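**May 10, 2026, open day at Toltley, written up the same evening** 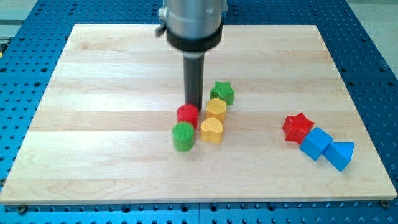
I want to get the pushing demo down while it's fresh, mostly for Corina, who was stuck at the front desk and missed nearly all of it. We ran it all afternoon with the plain rod on the arm and let visitors choose which block it should go for next. I'd meant to keep things simple with two or three shapes, but the kids kept handing me more, so by the middle of the day we had stars, cylinders, a heart, a hexagon and so on sharing the board, five of them bunched up under the tool and three more off to the right with bare wood between. That gap was a nice thing to talk about, as people could see straight away why crossing it is easier than getting one block out of a crowd!

Mircea did the talking for the Pollport school group (18 of them, very patient) and he's much better at it than I am. He asked them to guess where a cylinder would end up before each push, and they argued about it so happily that we overran by 30 minutes.

Notes for August, when we do this again at Fulbridge:

- Keep the push speed low. I had it at 100 mm/s for the first group and it looked jumpy.
- Retighten the two front bolts on the board after lunch. I forgot.
- The star on its side is hard for the planner. Corina, could we look at that together?
- Bring the longer extension cord.

Log is saved as run 1673. I haven't gone through it yet.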